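To: floor-list
From: Agnes Tangen
Subject: Re: sorting cell at Vestetville, who does what now

On 'what happens to us in October', the earlier message said:

> Heard the Safavi arms are taking over the returns bench. Six people
> work that bench. Are we being moved to Bevton or what? Would like to
> hear it from someone before the schedule goes up.

Quick one, I'm between shifts. Not Bevton. All six stay in the building. The arms get the cans and cups, that's it for now. Glass, anything leaking, anything sticky stays with people. Around 700 pieces a shift is what Coment quoted us, I'll belive it when I see it.

Still at the practice table this week. Cups at the back, one can lying down, arms on both sides.

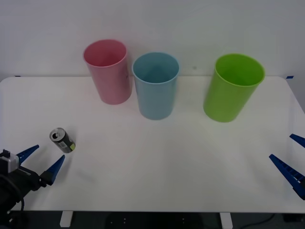
Who clears a jam on nights? The shift lead, and only after the 40 minute lockout training, which is paid.

Other stuff. Two of the six go to setup and checking, posted first to people on the bench, same grade to start. I asked for a higher one, no answer yet. The rest rotate thru packing. Wrist complaints from returns were 17 last year so I won't cry over losing the can part, but standing and watching a machine all night is tiring too and I want breaks kept as they are. Put that in writing to them already.

Send me your questions by noon, I see the Coment people at 2.

Agnes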